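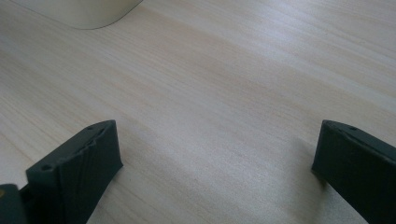 Projet Jasell – Rapport d'avancement, lot logiciel
Période : octobre à janvier
Rédaction : Montserrat Espinoza, pour Rasetell

Avancement général

Le trimestre a été très bon ! La chaîne de perception tourne désormais de bout en bout sur les enregistrements de la pince portative, et le planificateur reçoit enfin des poses qu'il peut exploiter sans retouche manuelle. En octobre, on en était encore à relancer le recalage à la main après chaque séquence.

Perception

Le gros morceau a été la segmentation des objets clairs sur plateau clair. Blanc cassé sur bois pâle, contour à peine plus froid que le fond, objet à moitié hors champ : l'ancien modèle perdait le bord une fois sur deux. Abdelkrim Ramadan a repris l'entraînement en donnant un poids propre aux ombres portées, et le résultat nous a tous surpris (lui compris). Sur les 20 séquences de validation, 18 passent maintenant sans perte de contour. Les 2 restantes posent un problème de surexposition, que nous traitons à part.

Le masque des doigts est généré automatiquement à partir du modèle CAO. Il reste un léger décalage quand la pince est grande ouverte.

Contrôle et planification

Damián Escobar a réécrit la boucle d'approche. Elle tourne à 12 Hz, recalcul de trajectoire compris, et l'ouverture des doigts est estimée en continu. Le passage à la nouvelle interface Xolalpa a pris plus longtemps que prévu : deux semaines perdues sur une convention de repères mal documentée. C'est réglé, et la documentation a été corrigée chez nous comme chez Veslow.

Outillage

L'outil de relecture permet maintenant d'afficher côte à côte l'image, le masque et la pose estimée. Ngaio Brunton s'en sert tous les jours pour l'annotation et nous remonte une liste de demandes qui s'allonge, ce qui est plutôt bon signe.

Suite

Priorité à la correction d'exposition, puis aux essais de saisie en boucle fermée. Nous demandons à conserver le créneau de calcul de nuit jusqu'à la fin du lot. Heriberto Quintero transmettra le détail des dépenses séparément.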